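Notebook, kitchen corner, November, 10:40

Continued the drinkware and tray table for the Wikeo page. The Pirnach order sheet is still open and I must finish the tray part before lunch.

Tray: rectangular, mint green, flower and hummingbird print, slightly raised rim. I wrote "plain green" in the old list, which was my mistake, so I have corrected the colour column. Weight on the small scale 657 g, two times the same. The scale reads up to 2000 g, so the tray can be weighed together with a drinking glass on it, but I prefer separate numbers.

Glass tumbler: 294 g. The clear plastic cup is much lighter and I did not write its weight yet, the display was jumping and I want to repeat with the window closed.
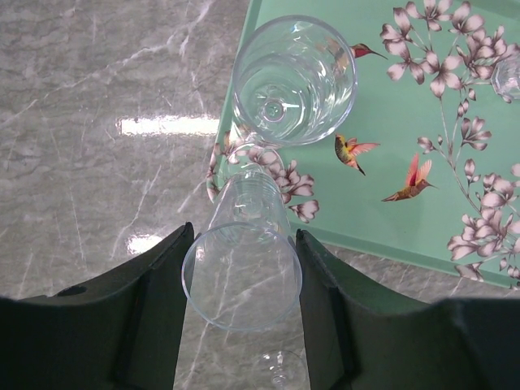
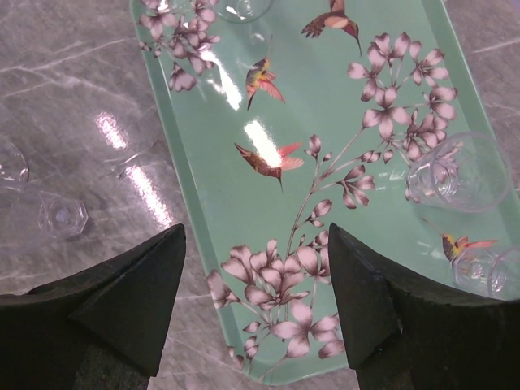 Mint tray on the grey marble-pattern counter.

Next point is the labels. The Trornton stickers leave glue on clear plastic and I spent 23 minutes with warm water and dish soap to take off one of them. For the tray I propose to put the sticker on the underside only, near the corner. If somebody has already a roll of the paper type, please leave it in the second drawer.

Cleaning: soft cloth, a bit of detergent, no scouring pad on the print. The old Chettiar tray got dull in the middle and I think it was from the rough side of the sponge. I am not sure, it was before my time here.

Storage: I would like to keep the trays standing in the narrow cupboard beside the sink, with a tea towel between each two. Glasses go on the lower shelf, plastic cups above. Please do not stack the glass tumblers one in another, last month two of them got stuck and we lost one.

To do: plastic cup weight again, inside length of the tray (I measured only the outside), ask for the missing line on the Pirnach sheet.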